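Subject: Re: [prulon-members] Visiting supporters, Astavis Cup weekend

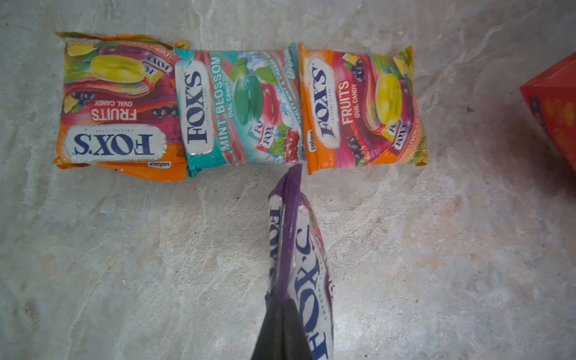
Bags of candy on a stone-look floor

Dear members,

The Prulon Supporters Association has received several replies to its September notice concerning ticket collection and travel for the Astavis Cup match at Skerkar Park. The question most often raised was the following:

> The notice says that away tickets must be collected in person before
> noon. Our bus is not due at the ground until 1:30 p.m. Can one person
> collect for the whole group, and will the north gate be open to us?
> We have 149 traveling, including a number of juniors.

Group collection is permitted. The organizer should write to the ticket office in advance with the booking reference and the name of the person collecting. That person must bring photo identification and sign for the full allocation. Tickets will not be divided among several collectors, and the office cannot hold them after noon.

The north gate will remain closed to away supporters. The club had asked for it to be opened, but the ground operator has confirmed that work on the turnstiles will not be finished in time. All visiting supporters should enter by the Schwerdtfeger Road gate, which opens 2 hours before kickoff. Buses may set down passengers there but must then move to the east parking lot.

The away allocation is 3300, of which 800 places are standing. Standing tickets are not transferable to the seated area — members who need a seat should exchange their tickets before match week. Juniors must be accompanied by an adult in both areas.

Bags larger than a small backpack will not be admitted, and there is no storage at the ground. Flags are welcome provided the poles are plastic and hollow. Drums require written approval from the home club, and requests already sent to this list have been forwarded.

Members who have not yet confirmed a seat on the association's buses are asked to reply to the travel desk and not to the full list.

Travel Desk
Prulon Supporters Association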